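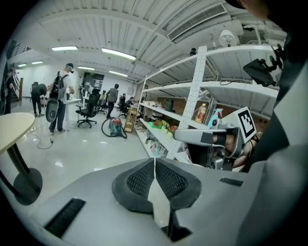

At the shelving, January 2023

Filed under: Home & Storage > Shelving > General talk

Do load ratings mean anything?

grendevberg_lurker
I'm pricing shelves for a spare room and every listing claims some heroic number. The Plusarwood unit says 1,000 lb. For the whole unit? Per shelf? On the floor in a lab with the weight spread like butter? The box doesn't say. I've got 34 boxes of books and I don't trust any of it.

tallpine
It's the whole unit, evenly loaded, on leveling feet. Divide by the number of shelves and you're there. I've had mine six years with paint cans on it and no complaints.

grendevberg_lurker
Paint cans on how many of the shelves, though? "No complaints" is what people say right up until the bottom shelf smiles at them.

Liv Rustad
I'd go further than OP. A rating tells you when a thing breaks, if you're lucky. Books don't break shelves, they bend them, slowly, and a bent shelf still "passes." Ask the seller for the sag at full load after a month. I asked Ikton. I got a link to the same product page.

tallpine
You're asking a company for a test hardly any buyer wants. It's a shelf. Put the heavy stuff low and screw it to the wall.

Liv Rustad
Then they can print that on the box and skip the big number.

mossback
Shorter spans. Really, that's it. I bought the Güler one with the narrow bays and it looks ugly and stays flat. Didn't read the rating and couldn't tell you what it was.

grendevberg_lurker
Okay, narrow bays I can believe. Is the Güler particle board or solid?

mossback
Solid where it counts — the cleats are, the backs aren't. Bring a tape, the depth listed online was wrong for mine.

Reader comments (3)

dry_goods: Mine said "heavy duty" and came with four screws. Four.

tallpine: Still standing by the divide-it-up method.

pelham_st: It doesn't work if the bottom shelf is the only one with a brace under it. Check for that before you do any math.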